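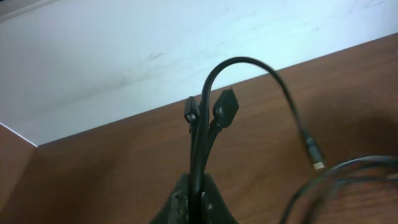

One reader from Girkidley asked us why a cable bends so easily when it has metal inside, and whether the metal ever gets tired of bending. Both are good questions. To answer them, we need to look at what a cable is made of.

What is inside a cable?

A cable is a way to carry electricity from one place to another. The part that does the carrying is usually copper, a reddish metal. Electricity moves through copper very easily. A material like that is called a conductor. Silver is an even better conductor, but it costs far more, so most cables are made with copper.

Around the copper is a layer of plastic or rubber. Electricity has a very hard time getting through these materials. They are called insulators. The insulator keeps the electricity on its path and keeps it away from your fingers.

Many cables hold more than one wire. Electricity has to travel in a loop, called a circuit, so it needs a way out and a way back. A lamp cord has at least two wires for this reason. Each wire has its own plastic coat, often in its own color, and then one thicker coat goes around all of them. The outer coat is called the jacket.

Why does it bend?

Think about a metal coat hanger. You can bend it, but it takes some effort, and it stays bent. Now think about a piece of thread. It flops over as soon as you let go.

A thick wire is hard to bend. A very thin wire is easy. So the people who make cables use a trick. They take many thin wires, called strands, and twist them together. A small wire might have 12 strands in it, or more. Together they can carry as much electricity as one thick wire, and they still bend easily.

Wires hidden inside the walls of a house are often solid, with no strands at all. They stay in one place for years, so they don't need to bend after they are put in.
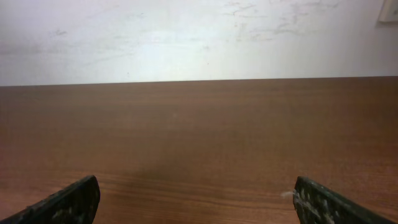
Does the metal get tired?

Yes, and that is even the word engineers use. When metal is bent back and forth many times, tiny cracks can start to form in it. The cracks grow a little with each bend until the metal breaks. This is called metal fatigue, and "fatigue" means being tired.

You may have had a charging cable that only worked when you held it a certain way. Some of the strands inside may have snapped. Often this happens close to the plug, where the cable bends the most.

At the Wellero cable factory, a machine bends each new kind of cable back and forth 2000 times. Then the workers check whether electricity can still get through. If it can't, they change the design and start over.

What is a connector?

The end of a cable needs a part that fits into something else. That part is the connector. It has metal where it must touch other metal, and usually a plastic body for you to hold.

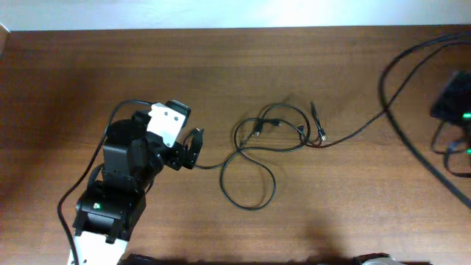 A connector at the end of a black cable.

Connectors come in many shapes. A plug that fits in only one way helps stop people from joining the wrong things together. Some are flat, some are round, and some have pins. The metal parts may be covered with a very thin layer of gold or nickel. Gold does not rust, so it keeps a clean surface for the electricity to cross.

Taking care of cables

You can make a cable last longer.

Hold the plug when you pull it out. Pulling on the cord puts strain on the thin strands.

Wind it in loose loops. A sharp fold hurts the strands more than a wide curve does.

Keep it out from under chair legs and doors.
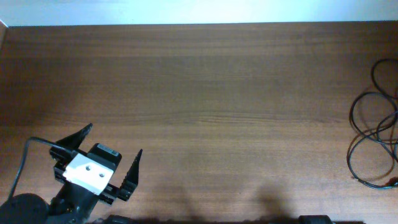 Look at the jacket now and then, too. If you see a split, or shiny metal showing through, don't touch it and don't use it. Tell an adult — even if the cable still seems to work.

Never put anything except the right plug into a wall outlet, and never cut a cable open to see the strands. If you would like to see some copper up close, ask an adult to show you a short piece of new wire that has never been connected to anything.

Words to know

Conductor: a material that electricity moves through easily.
Insulator: a material that electricity has a hard time moving through.
Circuit: the loop that electricity travels around.
Strand: one of the thin wires twisted together inside a bigger wire.
Jacket: the outer coat of a cable.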